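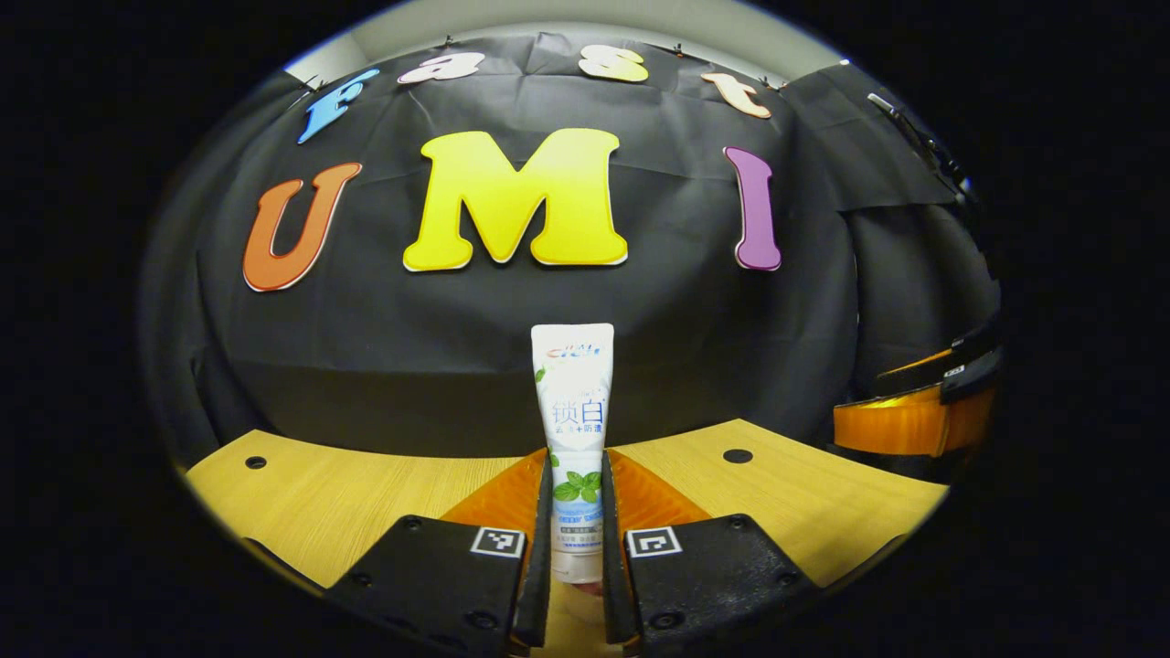

Lists > Grabner users > Purchasing > Budget for second pair of grippers

Friday, April 5, 2019
Posted by Eduardo Teixeira

On Thursday the Zodcombe group wrote:

> We have 1,000 left to spend before July and want to go from one
> hand-held gripper to two. Do we buy a complete second set or just
> the fingers? And how many spare pads should we allow for?

Buy the complete set. We tried to save money by ordering fingers only and then found that the older housing took different screws. Liturby quoted us 543 for a full hand-held unit, markers included, and Prorport came in a little higher with a longer wait.

For pads, I would put down 3 pairs per gripper for the year. The soft orange ones are 88 a pair from Liturby. Ours wear at the inner face first, mostly from tubes and small boxes. If you only plan to pick up light things like a toothpaste tube stood on its cap, you may get by with fewer – but order them together, as the carriage is charged per parcel.

That takes you over your 1,000 if you buy all the pads now. I would get the unit and two pairs first and put the rest on next year's list.

Leave a bit for the table as well. A plain wooden top and a black cloth on clips have done us fine, and neither needs to come from a robot supplier.

Can anyone say whether Grabner still sells the marker squares on their own?

Eduardo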